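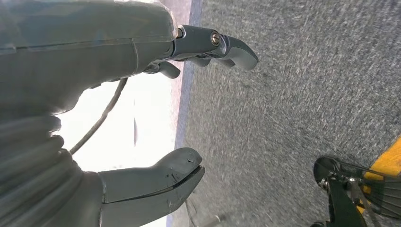 Section 6: Laying the carpet

Read this section through once before you open the rolls. It covers the Londthorpe low-pile carpet in both the bonded and the loose-lay backing. Sheet carpet with a felt backing is covered in Section 7, and stairs are in Section 8.

6.1 Before you start

Let the carpet stand in the room for a full day with the heating at its usual setting. Open the wrapping at both ends, but leave the roll tied. Carpet cut straight from a cold van will shrink back from the walls by morning.

Check the batch number on every roll label. Rolls from different batches must not be laid side by side, even when the colour name is the same. Keep one label with your receipt.

You will need:

Tape measure and chalk line
Straight edge, at least one metre long
Trimming knife and a packet of new blades
Carpet tucker or a wide bolster
Ekness double-sided tape, or the adhesive named on the roll label
Seam roller
Knee pads
Vacuum cleaner

Caution: Change the blade at the first sign of dragging. A dull blade pulls tufts out of the cut edge and is more likely to slip.

6.2 Preparing the floor

1. Take up the old covering, along with any tacks, staples and lumps of dried glue.

2. Sweep and vacuum the floor, then vacuum the edges again with the narrow nozzle.

3. Run the straight edge over the floor in several directions. Fill any dip you can slide a coin into. Sand down any ridge.

4. On a concrete floor, tape a square of clear plastic sheet to the floor and leave it overnight. If there are beads of water under it, stop and deal with the damp first. Carpet laid on a damp floor is not covered by the guarantee.

5. On floorboards, screw down any that move. Check for pipes and cables before driving a screw. Cover old or uneven boards with 6 mm plywood.

6. Undercut the door frames if there is not enough room to tuck the carpet beneath them.

6.3 Cutting to size

1. Measure the room at its longest and widest points, including alcoves and the depth of the doorway.

2. Find the pile direction. Stroke the surface with your hand: it lies smooth one way and feels rougher the other. The arrow on the backing points the smooth way.

3. Lay the arrow towards the main doorway unless you have a reason to do otherwise. Every piece in the room must run the same way.

4. Roll the carpet out and let it ride up the walls by 39 mm on each side. Leave it like this for an hour.

5. At each inside corner, cut straight down through the spare carpet to floor level. At an outside corner, make one cut from the edge towards the point of the corner and stop just short.

6. Press the carpet firmly into the angle between floor and wall with the tucker, then trim along the crease. Hold the knife at a slight lean with the handle away from the wall.

Note: Cut from the back wherever you can. The fine fleck in the pile hides a straight cut well but will not hide a wavering one.

6.4 Fixing the edges

1. Fold back one long side to the middle of the room.

2. Run tape along the wall, keeping it 16 mm from the skirting. Press it down before peeling off the top paper.

3. Lower the carpet a little at a time and smooth it outwards with the flat of your hand. Do not kneel on it until the whole side is down.

4. Repeat for the opposite side, then do the two short ends.

5. Fit a threshold bar at each doorway. The bar should grip the carpet without flattening the pile for more than a finger's width.

Caution: With adhesive, open the windows and keep the door to the rest of the house shut until it has dried. Wipe splashes off the pile at once with a damp white cloth.

6.5 Joins

Keep joins away from doorways and from the line people walk most. Trim both edges against the straight edge, bring them together over a single length of tape and roll along the join, then across it. If a line still shows, brush the pile gently over it with your fingers. Cut off any loose tuft with scissors. Never pull it.

6.6 Finishing

1. Vacuum slowly with the suction on low. Loose fibre will come up for the first few weeks, and more of it in the first week than later.

2. Wait a day before bringing furniture back. Lift it into place and put cups under narrow legs.

3. Refit doors only after checking that they clear the pile. Plane the bottom edge if they do not.

4. Roll up the larger offcuts with the pile outwards and store them flat somewhere dry. They are the only sure match for a later repair.

For spare tape, threshold bars and offcut samples, write to Trinidad Gaete at the Gerkano parts desk and quote leaflet 1844. Include the batch number from the roll label.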